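Cindis Cooperative
Minutes of the Accounting Policy Meeting
Date: 1 January 2026
Place: Main office, Nevaditz
Minutes status: Draft, subject to approval at the February meeting

1. Opening and quorum

The meeting was called to order by the Chair. A quorum was present. The agenda was accepted with one change: the item on prepaid insurance was moved ahead of the item on inventory.

2. Minutes of the previous meeting

The minutes were approved with a correction to item 4, where "accrued revenue" should have read "deferred revenue." The Secretary was directed to replace the posted copy.

3. Prepaid insurance

The Controller reported that the policy covering the Drirkness store had been charged to expense in full on the day it was paid. The coverage runs past the end of the reporting period. The unexpired part of the premium, $1,220, should have been carried as a current asset.

A member asked whether the amount was large enough to require an adjusting entry. The Controller replied that the Cooperative has always adjusted prepaid items of this size and recommended no change in practice.

Motion: That an adjusting entry be recorded debiting Prepaid Insurance and crediting Insurance Expense for $1,220. Moved, seconded and carried. No abstentions.

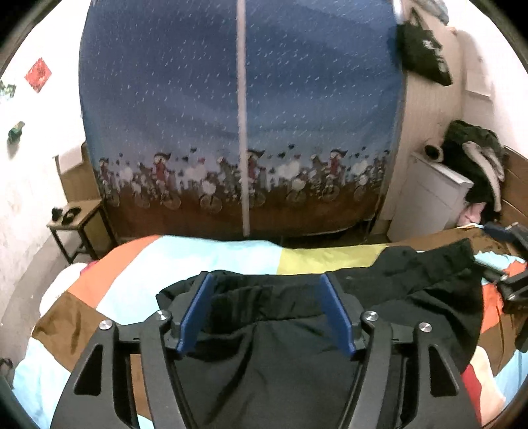 Dark garment on a patchwork quilt.

4. Inventory valuation, household textiles

The Controller presented the written comparison of cost and net realizable value for the textile lines. Most lines are expected to sell above cost and need no adjustment. The Moschos bedding line is the exception. Its expected selling price, less the cost of selling it, has fallen below the amount at which it is carried in the ledger.

The write-down proposed for the line was $994. Discussion followed on three points.

(a) Whether the write-down should be shown on its own line or included in cost of goods sold. The Controller advised that including it in cost of goods sold was consistent with prior statements. Members agreed.

(b) Whether the comparison should be made item by item or for the textile group as a whole. One member noted that the group taken together would show no loss. The Controller answered that the Cooperative's written policy calls for comparison by line and that a change would need to be explained in the notes. No motion to change the policy was offered.

(c) Whether freight paid on goods moved between Drirkness and Nevaditz had been added to inventory cost. The Controller stated that it had been charged to expense when paid. The question of prior periods was referred to the outside accountant.

Motion: That inventory be reduced by $994 and the amount included in cost of goods sold. Moved, seconded and carried, with 2 members opposed. The opposed members asked that their preference for a group comparison be noted.
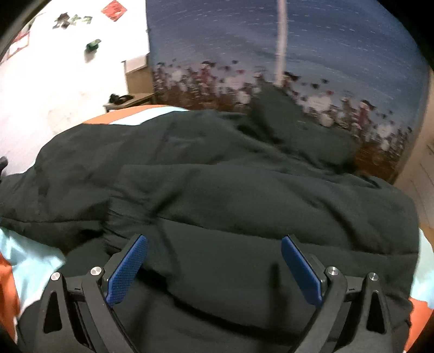
Recording Secretary
Cindis Cooperative

5. Customer deposits

The Controller reminded members that deposits taken on special orders are a liability until the goods are delivered. At the Nevaditz store, 5 deposits had been entered as sales. Reversing entries have been prepared and will be posted before the trial balance is run. Store managers will receive a revised instruction sheet.

A member asked how deposits on abandoned orders are handled. The Chair ruled that the matter was outside the agenda and placed it on the list for February.

6. Bank reconciliations

Reconciliations for both store accounts were received and filed. One outstanding check in the Drirkness account remains uncleared. The Controller will contact the payee and report back. Until then the check is to stay on the outstanding list and is not to be returned to cash.

7. Action items

Controller: post the entries approved under items 3 and 4; post the reversals under item 5; contact the payee under item 6.
Outside accountant: written opinion on the treatment of transfer freight.
Secretary: correct the posted minutes; circulate the revised deposit instructions.

8. Adjournment

There being no further business, the meeting was adjourned. The next meeting will be held in February at the Drirkness store.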